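The Long Wait for Hellebores

Growing Lenten roses from seed takes patience, shade and very little money

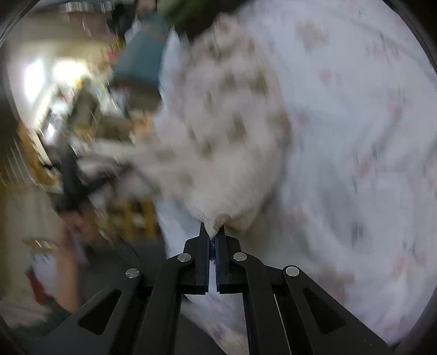
White fabric, gathered at one corner.

Most gardeners buy their first hellebore in bloom, in a gallon pot, and pay more for it than they meant to. Llinos Hopkin bought hers that way too, one January, and planted it under a crabapple at the bottom of her yard. She has bought very few since. Nearly everything that flowers there now came from seed.

The slope behind the house in Gidham faces north and drops 8 feet to a drainage ditch. Grass never did well on it. Hopkin gave up on grass the second year and began moving hellebore seedlings down the hill, a trowelful at a time. By her estimate the slope now holds up to 3,000 plants, counting the small ones.

The plants most people call Lenten roses are hybrids, sold as Helleborus x hybridus. They aren't roses. They belong to the buttercup family, and what look like petals are sepals, which is why the flowers seem to last so long. Petals drop after pollination. The sepals stay on for weeks, fading to green as the seed pods swell in the middle.

Those pods are where the work begins. They ripen in late spring, and they go from green to split in a few days. A pod that is ready turns slightly papery and gives when pressed. Hopkin checks hers before breakfast, when the yard is cool and she has time.

"If you go away for a weekend you'll miss it," she says. "I went to my sister's and came home on Sunday night and every pod on my best yellow was open and empty."

To avoid that, many growers tie small mesh or cloth bags over the pods they want. The bag should let air through. Plastic holds moisture and the seed molds. Old tights work, and so do the drawstring bags sold for wedding favors. Tie the bag to the stem below the flower, loosely enough that the stem isn't pinched, and write the color of the parent on a tag at the same time. By late spring one faded green flower looks much like another.

Fresh seed is black and shiny. It should be sown right away, or within a couple of weeks. Seed that has dried in a packet until the following spring will often sit for a year or longer before it does anything, and some of it never comes up. This is the most common reason people fail with hellebores, and it explains why Hopkin won't buy seed from a rack.

Her method is simple. She fills deep pots with an ordinary potting mix, adds a handful of grit, and sets the seeds on the surface with a little space between them. A thin layer of grit goes on top. The pots stand outdoors on the north side of the garage and get watered when the mix feels dry an inch down. They need the warmth of summer followed by the cold of winter, so there is no point in bringing them inside.

Seedlings show in late winter. The first pair of leaves are plain ovals. When the first true leaf opens, with its toothed edges, the seedling can be moved to a pot of its own. It resents being left in a crowd, and the roots run deep sooner than you'd expect from the size of the top.

After that comes the wait. A well-fed seedling may flower in its second full winter after germination, but 3 years is more usual in Hopkin's yard, and the ones on the driest part of the slope take longer.

What they look like when they do flower is anybody's guess. Hybrid hellebores don't come true from seed. Bees cross them freely, and a bed of mixed colors left to itself will drift toward muddy pink over the years. Hopkin doesn't mind muddy pink at the bottom of the slope. Closer to the house she is stricter, and pulls out anything she doesn't like in its first bloom. Some of those go to neighbors.

For better odds, keep plants of one color together and well away from the others, or pollinate by hand. Hand pollination means opening a fat bud before the bees can get in, dabbing pollen from the chosen parent onto the stigmas, and marking the stem with colored yarn. Hopkin crossed 8 flowers last winter, mostly slate against slate, hoping for a darker one with a rounder shape.

Her two favorite lines came about by accident. One is a pale yellow with a maroon eye that she calls Peixoto, and the other is a nearly black single named Jirnach. Neither is in the trade. She has divided both, in early fall, with a spade and an old bread knife. Divisions are the only practical way for a home gardener to get more of exactly the same plant, and they sulk for a season after being cut.

General care is light. Old leaves come off at ground level in early winter, before the buds rise, and go in the trash if they show black spots. Compost or leaf mold goes around the crowns but never over them. Deer leave the plants alone, as every part is poisonous. The sap can irritate skin, so wear gloves for pruning and for cleaning seed.

Hopkin's newest batch, from a double white called Skornex, is in its pots by the garage now. The first true leaves are just opening.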